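Folding lessons, or what I did with my winter

01/07/2020

So I spent most of December teaching a robot to fold laundry, and I have opinions now.

If you missed the earlier posts: the setup at Jernwood is two arms on a table, and I drive them by remote control. I hold a pair of handles, the arms copy what my hands do, and everything gets saved as an episode. Do it enough times and the policy (that's the bit of software that's supposed to take over from me) starts to get the idea. I've been calling the rig Jerker, for reasons that will be obvious to anyone who saw me drive it in my first week. I'm smoother now, I promise!

Shirts and pants were fine. Well, fine-ish. Then we moved on to black clothes and wow, what a mood killer. You don't notice how much you rely on seeing the edge of a fabric until the whole thing is one dark blob and you're working through a little monitor. Hem? Sleeve? Second layer? Who knows! I ended up slowing way down and going in from the ends, where I could at least tell cloth from table.

The tablecloth helps a lot. We went with pale yellow and clamp it at the corners, and I'd tell anybody starting out to do the same before they record a single thing. My first batch was on a loose cloth and every time I dragged a sleeve the whole table surface came along for the ride. I threw out 400 episodes over that. 400! I went for a long walk that evening.

Other stuff I've picked up, in no order:

Pause before you grab. I used to swoop in and close the gripper in one motion, and the robot learned the swoop and missed the fabric. A tiny stop over the spot makes the episode look dull but the policy does much better with it.

Don't be too good. This one took me ages. I kept deleting takes where the fabric bunched up at one end and I had to fuss with it, and what I got was a robot that had never seen a bunched-up end in its life and just sat there when it met one. Now I keep the fussing – I even start some takes from a mess on purpose.

Stop when your shoulders hurt. I can see it in the data, I swear. The late takes get lazy and the fold drifts to one side.

We're at 1587 keepers as of this morning and the plan says 2063, which is a number that came out of a spreadsheet and that I've decided not to argue with. After that the same episodes go over to the Jovero model to see if it learns anything different from them. My bet is it'll be worse on the long narrow folds and better on squares, but I've lost 2 bets on this already, so don't listen to me.

Next up is the twisty end problem. When one gripper has the cloth gathered up and the other end is lying nice and square, which hand should move first? I go left, mostly out of habit, and I have a feeling the robot has picked up my habit too. Tell me how you'd do it, I'm all ears.
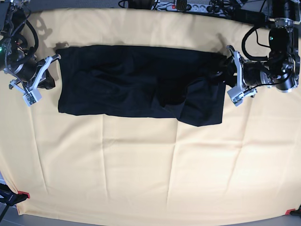 Taha Soliman: I'd switch it up and record half your takes starting with the other hand. We had the same thing with towels, one side always went first and the policy froze whenever that side was the tidy one. Mixing the order fixed most of it for us, though our takes did get slower for a while. Are you labeling which hand leads, or just letting it figure that out?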